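Equipment planning at Skasach

Equipment planning at Skasach is the process by which the Ostelbridge workshop chooses, budgets for and replaces its robot arms and grippers. The workshop handles flat sheets, straps and other soft goods. The process was set down by Priit Priedītis, who still maintains the purchase plan, known internally as the Protance plan.

Background

Skasach first bought its arms one at a time, with tooling paid for out of general supplies. Under the Protance plan, arms, gripper fingers, wrist cameras, cables and work surfaces each have a separate line, and the plan is reviewed every May.

Fingers and work surfaces

Fingers are treated as wear parts. They are ordered in matched pairs, and a pair is replaced together even when only one side is damaged. The budget allows 65 per pair. Tabletops are listed as consumables too – white ones show scuffs and scratches early, and dark sheets laid on them are easy to tell apart from the surface.

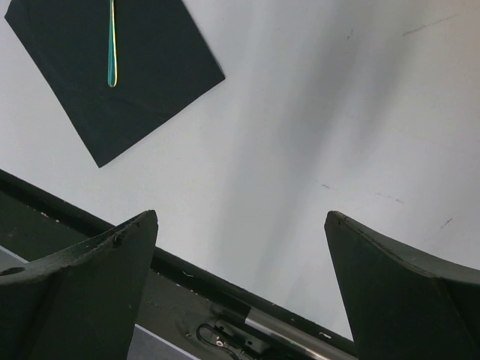

Two-arm stations

A station with 2 arms costs more than twice as much as a single-arm station once mounts, cable routing and floor space are included. The plan reserves it for long or limp items, which are hard to control from one end. Straps and similar pieces are the usual case.

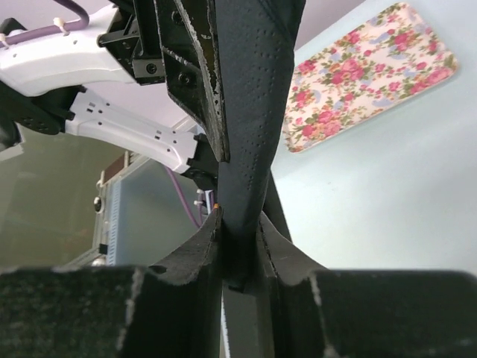 A perforated strap held from above by a second arm's gripper.

Costs

The tooling line for one station is set at 696 a year, and any single purchase above 3,000 needs a written request. Requests must state the items to be handled, the expected hours of use and the spare parts to be kept on hand. Cable ties and screws are bought in bulk and left out of station totals.

Suppliers

Petrauskas supplies fingers and mounting plates under a standing order. Arms are bought by quotation – the contract has to cover spare joints for the full service period.

See also

Gripper maintenance
Workcell layout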